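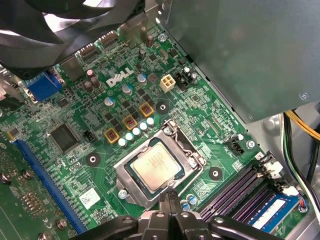 HW Basics, unit 5: the board, the socket, the stuff around it
Notes from Binta Edet's section, October 2023. Room code 651. Bring these to the bench.

Before anything
Machine off, cord out of the wall. Hold the power button down a few secs. Strap on, clip to bare metal on the case. Phones away from the bench, drinks too.

Finding your way around
Start from the CPU socket, work outward. On the Dell boards it's hard to miss, silver metal frame with the processor sitting inside. Names to know:
retention frame - the metal surround, screwed to the board
load plate - hinged part, presses on the processor
lever - thin metal rod down one side, locks the plate
heat spreader - square silver lid on the processor itself. The actual chip is under it, you never see it
substrate - the green edge showing round the heat spreader

Do NOT undo the little screws on the frame. They hold the frame down, they aren't how the CPU comes out. Lever only. Lost a board this way in July.

Power area (VRM)
Sits right by the socket. Takes 12 V from the supply and drops it to the low voltage the CPU wants. Parts:
chokes (inductors) - square blocks, orange-yellow on the Dell, copper coil showing in the middle. Three in a diagonal line
solid caps - small, white tops, in a row next to the chokes
electrolytic caps - little cans, the blue and silver ones. Bulging top or crusty stuff at the base = bad, write it on your sheet
MOSFETs - small flat black chips, do the switching. Get hot in use

The four-pin connector (beige, square shroud, look right of the DELL logo) is a different part from the big main one. Don't mix them up on the diagram, half the class did last time.

Black round pads with silver centers
Three of them near the socket and chokes. Mark them on your diagram, they help you get your bearings when the board is turned round. One is just above the memory slots.

Taking the CPU out (do in this order)
1. Push lever down a bit and out from its catch, let it up slow
2. Lift load plate
3. Pick processor up by the edges, straight up, no sliding
4. Set it in the Pandden tray, heat spreader up
5. Look at the socket with the lamp. Don't touch inside it. No wiping, no blowing

Going back in: line up the notches and the corner mark, lower it, zero force. If it dosn't sit flat, lift and look again. Plate down, lever down. Lever will feel stiff, that's normal.
Old paste: lint-free cloth, alcohol, wipe the lid only. New paste, pea size. Less is fine.

For next time
Draw the board from memory, label at least ten parts. Read the Mousavi handout on sockets, first half only. Worksheet is out of 100, 60 to pass, hand in at the start of class. Late ones go in teh tray by the door.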